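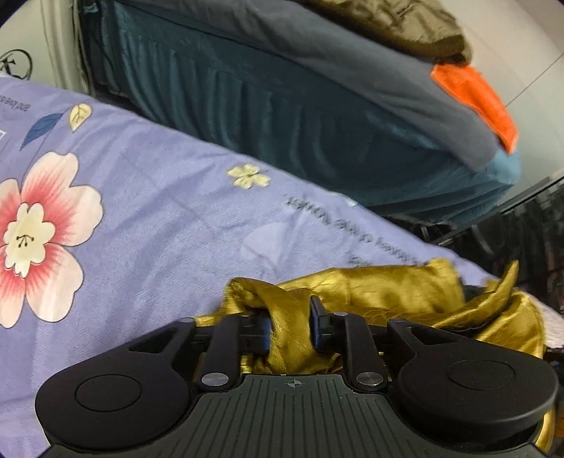

Gold satin cloth on a floral-print bedsheet.

Section 4. Setting up the Serken round timer

4.1 Before you begin

The timer must be installed by a person authorised by the club or promoter. Check that the carton contains the display unit, the control box, the bell, the signal cable and the mains lead. The stand is supplied separately.

Note: Timers bought before August 2026 have the older control box, with a round start button. The steps are the same, but the MENU key is on the side of the box.

4.2 Placing the display and control box

1. Stand the display on a level floor outside the ring, where both corners and the referee have a clear view of it.
2. Set the stand so that the lower edge of the display is 1030 mm above the floor. Tighten both collars by hand.
3. Put the control box on the timekeeper's table, with the bell to its right.
4. Run the signal cable from the control box to the display. Cable runs of up to 20 metres may be used without a booster.
5. Tape the cable down wherever it crosses a walkway.

Caution: Do not pass the cable beneath the ring canvas or through the ring steps. Damage caused in this way is not covered by the warranty.

4.3 Switching on

1. Connect the mains lead to the control box and then to the wall socket.
2. Press and hold POWER until the display shows four dashes.
3. Wait for the dashes to clear. The display will then show the round length last used.

If the display shows 253, the signal cable is not fully seated. Switch off at the wall, refit the cable at both ends and repeat step 2.

4.4 Setting rounds and rest periods

1. Press MENU once. The round length will flash.
2. Use the arrow keys to choose the length required by the rules of the contest, then press SET.
3. Set the rest period in the same way.
4. Enter the number of rounds and press SET twice to store the programme.

Up to nine programmes may be stored. Clubs that hold junior and senior bouts on the same bill should store each as a separate programme and write the programme number on the bout sheet.

Caution: Do not change the programme while a round is in progress. The clock will return to zero and the elapsed time cannot be recovered.

4.5 Testing the bell and warning signal

1. Select programme 1 and press START. The bell should sound once.
2. Let the round run to its end. The warning signal sounds ten seconds before the bell.
3. Ask a second person to stand in each corner in turn and confirm that both signals can be heard.
4. If either is too quiet, turn the VOLUME dial clockwise and repeat the test.

A hand bell and a stopwatch must be kept on the timekeeper's table throughout the event.

4.6 Further help

Technical questions should be addressed to Loubna Hajji at Fluvetti Customer Support. Please quote the serial number printed on the base of the control box. Replacement cables are listed in Section 7 under part 49.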